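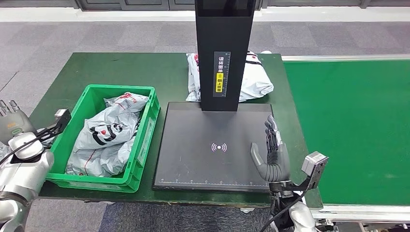 One long-standing complaint among small shippers is that a parcel measured at home never comes out the same at the depot, and that the depot's figure is always the larger one. The difference usually comes from the way soft parcels are measured, and it is one of the main subjects of any account of the parcel measuring station.

A parcel measuring station is a workplace in a mail room, warehouse or sorting depot where packages are identified and their size or weight is recorded before they are sent on. Stations are also called dimensioning stations or dim benches. The term covers both simple tables with a ruler and a scale and larger setups placed beside a conveyor.

Layout
A common arrangement has a worktable with a flat platform and an upright column at the back. Parcels waiting to be handled are kept in a crate or piled on the table. Where there is a conveyor, the table is often set against it so that parcels can be moved across without being carried. Ruler markings may be printed along an edge of the platform, and a second scale may run up the column.

Table surfaces are normally smooth. Plastic mailers slide easily on them, but grit and tape residue leave scuffs that build up over time. Dark platforms show dust more readily than light ones and are wiped down between shifts in most depots.

Soft parcels
Plastic mailing bags are harder to measure than boxes. They have no fixed edges, they trap air, and their height changes when they are pressed. Two ways of working are in general use. In the first, the parcel is laid flat and left to settle before a reading is taken. In the second, it is patted down by hand so that the air spreads evenly. The second gives a lower height but depends on the person doing it.

At the Kaewsai depot, bags are laid with the label up and the longest side along the front edge of the platform. Loose corners are folded under. The Jevholm mail room leaves corners as they fall and records the widest point. Figures from the two sites can't be compared directly for this reason.

Crates
Open plastic crates with ribbed sides are the usual container for mixed bags. A crate filled above the rim won't stack, and bags on top tend to slide off when it is moved. Rirell sells a crate for this use with a stated load of 9 kilograms. Sites that handle mostly clothing reach the rim well before they reach the weight limit.

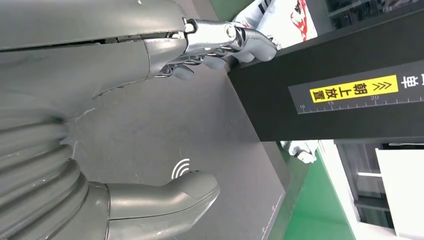
Gray work surface with a wireless-style symbol of curved arcs.

Throughput
The Kaewsai depot handles more than 200 soft parcels an hour at one table during the evening peak. The Jevholm mail room, which sends out 950 parcels in an ordinary week, runs its table only from 5 p.m. until the last pickup. Stopping to turn over parcels that arrive label down takes up a large part of the working time at both sites.

Terminology
In the Zokura handling guide, "platform" means only the plate on which a parcel rests, and the table under it is called the bench. Other guides use "platform" for both.

See also
Conveyor belt
Mailing bag
Volumetric weight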